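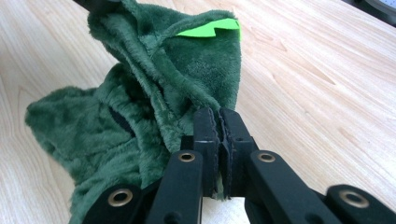 La pince à main serre un pli de peluche verte. Les tissus à poils épais figurent parmi les objets les plus difficiles de la collecte.

Apprendre à plier, un geste après l'autre

À neuf heures, Ross MacKinnon vide un sac de vêtements sur une table et en tire un premier article. Il passe les doigts dans la poignée d'une pince en plastique noir, l'approche du tissu, referme, soulève, étale. Puis il remet l'article en tas et recommence. Il fera cela jusqu'à midi, avec une pause au milieu.

MacKinnon travaille pour Skarkon, une petite entreprise qui prépare des données pour les fabricants de robots. Le projet en cours s'appelle Trudisa. Il doit permettre à un bras mécanique de prendre un textile froissé, d'en trouver les bords et de le poser à plat. Le commanditaire, Menzies, exploite des ateliers de tri de vêtements et cherche à automatiser la première étape de la chaîne, celle où l'on démêle ce qui sort des sacs.

Pour le moment, aucun bras ne bouge dans la salle. Tout se fait à la main, avec des pinces dont les doigts ont la même forme que ceux qui seront montés sur la machine. Une caméra fixée à l'outil filme ce qui se passe au bout des mors. On enregistre aussi l'ouverture de la pince et son déplacement dans l'espace. Chaque essai, du premier contact jusqu'au moment où l'opérateur relâche le tissu, devient un exemple.

Le jeu de données compte à ce jour 3037 exemples retenus. Ils portent sur 107 articles : chemises, torchons, pantalons d'enfant, rideaux, déguisements, housses. La liste a été établie avec les trieurs de l'atelier de Menzies à Unthorpe, à qui l'on a demandé de mettre de côté ce qui leur faisait perdre du temps. Les T-shirts étaient rares dans leurs sacs. Les peluches et les costumes y étaient nombreux.

« Une chemise en coton, au bout d'une journée, on la connaît, dit MacKinnon. On voit le col, on voit la couture, on sait où aller. Avec une peluche à poils longs, on cherche l'ourlet du regard et on ne le trouve pas. Il faut souvent pincer au milieu, lever un peu, et attendre que le bord se montre. »

Cette première prise, que l'équipe appelle la prise d'attente, n'était pas prévue dans le protocole. Les consignes de départ demandaient de saisir chaque article par un coin. Les opérateurs s'y tenaient, mais ils tournaient longtemps autour de la pièce avant de se décider, et les enregistrements contenaient surtout des hésitations. La règle a été modifiée en février. On peut désormais commencer n'importe où, à condition que la deuxième prise se fasse sur un bord.

La couleur pose un autre problème. La peluche change de teinte selon le sens du poil, et un même morceau peut paraître clair d'un côté et sombre de l'autre. Un modèle entraîné sur trop peu d'exemples prend ces différences pour des plis, ou pour deux tissus distincts. La réponse de Skarkon consiste à multiplier les positions de départ. Chaque article est repris dans 10 dispositions au moins, froissé autrement à chaque fois, et les opérateurs échangent leurs places -- l'un est gaucher, un autre travaille debout.

Vient ensuite le tri. Un essai est écarté quand la caméra perd le tissu de vue, quand la main libre entre trop dans le champ ou quand la pince s'ouvre avant la fin du geste. Les prises ratées, elles, sont conservées si l'opérateur se rattrape. L'équipe y tient : un robot qui n'a vu que des gestes propres ne sait pas quoi faire lorsque le tissu lui échappe. Dans la dernière livraison, 98 exemples relevaient de cette catégorie. Menzies en voudrait davantage.

Reste que l'on ne rate pas bien sur commande. Les opérateurs à qui l'on demandait de lâcher exprès le faisaient d'un mouvement net, très différent d'un tissu qui glisse. La consigne a été retirée, et l'on se contente des erreurs qui viennent toutes seules, plutôt en fin de matinée.

Les essais sur un vrai bras auront lieu à Unthorpe, sur un poste séparé de la chaîne. MacKinnon compte y assister. Il a déjà choisi les articles qu'il apportera, et il y aura de la peluche dans le sac.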